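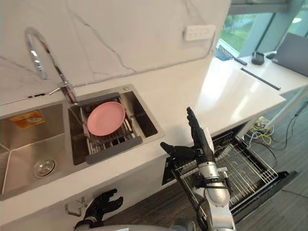
Collecting plate-handling demos: one long recording, or many short ones?

Posted by bucur_kitchen, February 2025

Hello all. I am preparing a small set of teleoperated examples for a policy which should take a plate from the drying rack on the sink and move it to the dishwasher. Until now I have 14 episodes, all with the same pink plate. I use a head view and the view at the right gripper. My operator wants to record everything in one long take and cut it later. I would like to stop after each plate. The last long take gave me 3197 steps and I spent a full evening only to find where one attempt ends and the next begins. What do you do? And do you keep the attempts where the grasp was bad?

Print this page | E-mail this page

Prultham_lab

Short ones, please. We did long takes in October and we regretted it. When the operator knows that the recording continues, he makes small rests, he scratches his nose, he moves the arm a little without purpose, and the policy learns the rests too. Give him a pedal for start and stop — a cheap one is enough.

About the bad grasps, I keep them, but in a separate folder with one word in the name: slip, miss, or push. Later you can decide. What you deleted you cannot get back.

Please look also at your wrist view before you record more. With a plate between the fingers, the near finger can hide a large part of it, and bare steel rods give bright streaks. I turn off the lamp over the sink and leave only the daylight.
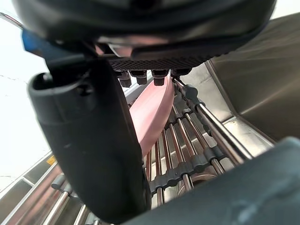

wok_and_wire

short. also change the plate color

Garkthorpe77

I agree with the first reply about short episodes, but I would write down the start position too. The plate should not be always in the same place on the rack. I made a simple table with 2 columns: where the plate begins, and how it is turned. Before each episode the operator reads the next row. It sounds slow, but he gets used to it after one morning.

One more point is where you grip. If the operator always takes the plate by the right edge, the policy will know only this edge. This can be fine for your task. Then say it clearly in the notes, so that the next person does not expect more. We label our episodes in Buvar, and there is a free text field for such remarks.

For the head view, check that the rack and the whole plate stay visible while the arm is lifting.
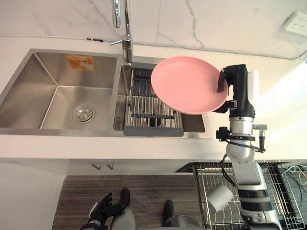
Comments

tinwhisk: How do you treat an episode where the operator grips two times? Is it one or two?

Garkthorpe77: One, if he did not let the plate go fully. Otherwise I cut it.

bucur_kitchen: Thank you, I ordered a pedal. The old 14 I will keep as a test set.

slowgripper: Please don't use them for test, they are all from the same plate and the same operator.

Related on this site
Naming folders for teleoperation data
Wrist view too bright near steel surfaces
How many operators for a small data set?
Episode cutting in Buvar: first steps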